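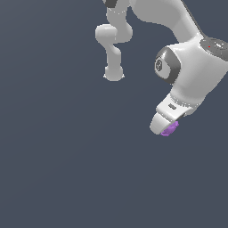 Milovan Vasić writes that he left two cushions from the Kavivano bench out through a week of rain, that they now smell of cellar, and that he would like to know whether they can be saved or must be replaced.

They can usually be saved. As several customers have raised the same matter this month, Zumdale Home and Garden is setting out its full advice on the care, storage and repair of outdoor cushions in this thread.

Please begin with the label. Every cushion we sell has a sewn label on the underside, next to the zipper. It gives the cover fabric, the filling and the washing temperature. Where the label and this thread differ, please follow the label.

Remove the cover before any cleaning. Open the zipper fully, fold the filling in half lengthwise and draw it out. Pulling the filling out flat strains the corner seams, and a split corner seam is the most common repair our workroom receives.

Covers in the Kavivano range may be machine washed on a gentle cycle with a mild liquid soap. Do not use fabric softener. It leaves a film on the cloth, and the finish that sheds light rain will stop working until the film has been washed out again.

Covers in the Kotasis range must not be machine washed. The piping is sewn over a cord that shrinks at a different rate from the cloth. Sponge these covers by hand with cool soapy water, rinse with a garden hose on a low setting, and hang them by the back edge.

Mr. Vasić's cushions are from the Kavivano bench and may therefore go in the machine. The smell is most often in the filling. Stand each filling on its long edge in the shade, with open air on both sides, and turn it end for end each morning until it feels dry at the center when pressed with a flat hand.

Foam should not be put in a clothes dryer at any setting. It should not be wrung. If it is heavy with water, press it gently between two towels on a slatted surface and let it drain before standing it up.

Mildew on the cover. Brush off what is loose while the cover is dry, and do this outdoors. Wash as above. If spotting remains on a white or natural cover, a second wash generally improves it. We do not advise bleach on any colored cover, including the pale grays, which tend to turn yellow at the seams.

Mildew in the foam is a different matter. If dark marks can be seen on the filling itself after the cover is off, we recommend replacing the filling and keeping the cover. Fillings are sold separately for all current bench and chair sizes.
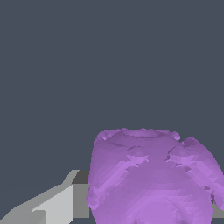
Screenshot

Turning to fading. All outdoor cloth fades. Cloth in which the color is added to the fiber before weaving will hold it for longer than cloth that is printed or dyed afterward. The label will state "solution dyed" where this applies. Darker shades show the change sooner than light ones.

Customers who use one seat far more than the others are advised to exchange the cushions between seats from time to time. A set that fades together continues to look like a set. A single new cushion placed beside old ones will not match, and we cannot accept a return on those grounds.

Sunscreen and insect spray mark outdoor fabric more readily than food does. Blot, do not rub. Apply a little dish soap directly to the mark, leave it for a few minutes and rinse well. Marks that have been through a summer are unlikely to come out fully.

On storage boxes. A closed box keeps rain off and also keeps moisture in. Cushions put away damp in the evening will be damp in the morning. We ask customers to leave the lid propped open for part of each dry day, and to place the cushions on edge with a hand's width between them.

The Vasiliauskas deck box has vents under the lid on the short sides. Please check that these have not been blocked by leaves or by the box being pushed against a wall. The box is weather resistant. It is not sealed, and driven rain can enter at the hinge.

Plastic bags are not suitable for winter storage. Use a cotton sheet or the breathable bag supplied with the set. If the original bag has been lost, replacements can be ordered from the parts desk at any of our showrooms.

Winter storage should be indoors, off the floor, in a dry room. An unheated garage is acceptable if it has a raised shelf. Do not stack heavy items on the cushions. Foam that is pressed flat for a whole season may not recover its shape, particularly at the front edge.

Ties and straps. Knot the ties in a bow. A hard knot is nearly always cut off with scissors in the fall, and ties cannot be replaced without opening the back seam. Hook-and-loop straps should be closed on themselves before washing so that they do not catch the cloth.

Zippers. The sliders on the Kotasis range are metal and benefit from a light rub of candle wax on the teeth each spring. The sliders on Kavivano covers are nylon and need only to be rinsed clear of grit. A stiff slider should never be forced with pliers.

Repairs. Our workroom will resew seams, replace zippers and fit new piping on any cushion bought from us, in or out of warranty. Covers must be clean and dry when they are handed in. We are unable to take fillings for repair.

The present waiting time for repairs is 3 weeks. Customers who need seating for a particular date are asked to say so at the desk. We cannot promise an earlier return, but we will state plainly whether the date can be met.

The charge for a single seam is $38, and a new zipper is quoted on inspection. Repairs under warranty are free of charge on presentation of the receipt or the order number.

Warranty. Seams and zippers are covered for two years from delivery. Fading, mildew, pet damage and damage from pressure washers are not covered. We mention pressure washers in particular, as the spray opens the weave and the harm does not show until the cloth has dried.

A reply asks whether spray-on water repellent is worthwhile. It may be used on Kavivano covers after washing, on fully dry cloth, in thin coats. It should not be used on Kotasis covers, where it darkens the piping. Please test any product on the underside first and allow a full day before judging the result.

A further reply asks whether cushions may stay out under a fitted furniture cover. For a night or a weekend, yes. For longer periods we advise bringing them in. Air does not move well under a fitted cover, and the seat cushions will take up moisture from below.

Old sets. The parts desk holds some cloth from past seasons, chiefly in sand, moss and navy. Customers hoping to match a retired color should bring the cover itself. Matching from a phone screen has led to a good deal of disappointment on both sides.

Bench cushions with a single long filling can be remade in three sections on request. Many customers find the sections easier to lift and dry. The existing cover can sometimes be reused, depending on its length and the condition of the front edge.

To return to Mr. Vasić's question: please wash the covers, stand the fillings in the shade, and look closely at the foam for dark marks before putting the two back together. If marks are present, bring in the measurements of the filling, including the thickness, and the desk will find the correct size.

Measurements should be taken from the filling and not from the cover. Fillings are cut slightly larger than their covers so that the corners sit full. Ordering to the size of the cover will give a loose, wrinkled seat.

The care sheet for each range is available in print at the showroom desk. The sheets were revised in May and replace all earlier versions. Customers holding an older sheet for Kotasis should note that the line permitting a cool machine wash has been withdrawn.

Questions on a particular order should be sent by direct message with the order number. Please do not post order numbers in the replies.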